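From: Ghizlane Naciri
To: workshop-furniture list
Subject: Re: Step at the joint between table panels

Moataz Bouazza wrote:
> We have two of the Karevmont tables pushed end to end in the back room
> and there is a step where they meet. I can feel it with a fingernail
> and paper catches on it. I have wound the feet up and down twice and it
> only moves the step from one side to the other. Is it the floor or the
> tops? Also, what do people use to clean the cream finish? Ours has
> gone grey near the front.

Moataz,

If the step changes sides when you adjust the feet, the tops are probably flat and the frames are twisting. Level the farther table first and leave it alone. Then bring the nearer one to it, working from the joint outwards, with the clamps slack until both corners agree. A straight edge across the seam at each end will tell you more than a spirit level.

Check the joining plates too. Ours came with slots long enough to allow 2 mm of play, and Fouad El Idrissi replaced them with drilled flat bar. The part number on the old plates was 481, in case you want to compare. 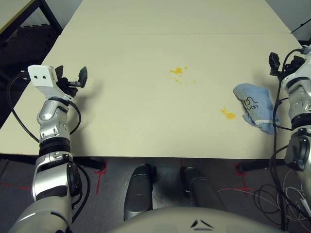 Do not fill the seam. We tried a soft filler in September and it collected dirt and then lifted. A faint line is acceptable for anything we do on these tables, provided the heights match.

As for cleaning, the surface is matt, so avoid cream cleaners and anything abrasive, which will leave shiny patches. Warm water with a little washing-up liquid, then a dry cloth. If the grey stays after that it is likely to be wear along the front, and turning the panel round is the cheapest answer.

Latifa Gaber has the spare foot inserts if yours are stripped.

Ghizlane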